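Larlow Workshop
Thread on the care of our hand-held gripper, unit 4. Sunday, July 22, 2018

1/ The Larlow Workshop has revised its service routine for unit 4, the two-finger hand-held gripper used for garment folding. The points below replace the notes issued in March.

2/ Service is due after every 1,000 closing cycles. The operator reads the counter at the end of the shift and enters the figure in the Neven log. Estimates are not accepted.

3/ Finger pads. Wipe both pads with a lint-free cloth and plain water. Solvents harden the pad surface and must not be used. Knit fabrics shed more than woven ones, so pads are to be checked between garments when sweatshirts or T-shirts are being folded.

4/ Linkage pins. Inspect the pins on both arms for side play. A pin that moves under finger pressure is to be replaced together with its opposite number on the other arm. Single replacements have caused uneven closing.
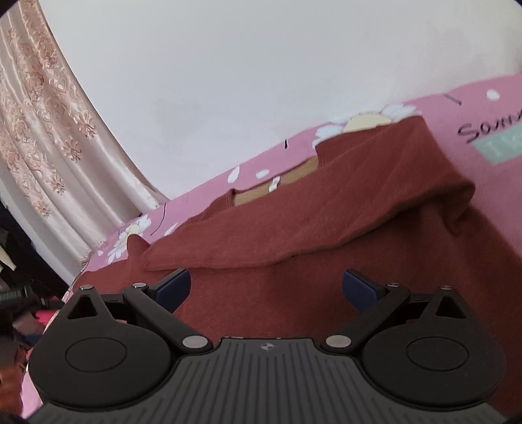 Unit 4 with its fingers open at a folded rust-red garment.

5/ Closing check. Close the fingers slowly on a single layer of cloth. Both pads should meet the cloth at the same moment. If one arrives early, stop and refer the unit to Araba Tetteh, who holds the adjustment key.

6/ Grooved body. Lint collects between the grooves and is removed with a dry, soft brush. Compressed air is no longer permitted, as it drives fibers into the housings.

7/ Spare pads and pins are supplied by Jerkimport. Orders placed before noon have been reaching the workshop in 3 working days. Please keep one full set on the shelf at all times.

8/ Correction to post 4: pins from the Bisht kit are 11 mm long and do not fit this unit. Any that remain in the drawer should be returned to Botond Major.

9/ The revised sheet is posted beside the service bench. Operators are asked to sign it before their next shift with unit 4. Questions may be sent as replies to this thread.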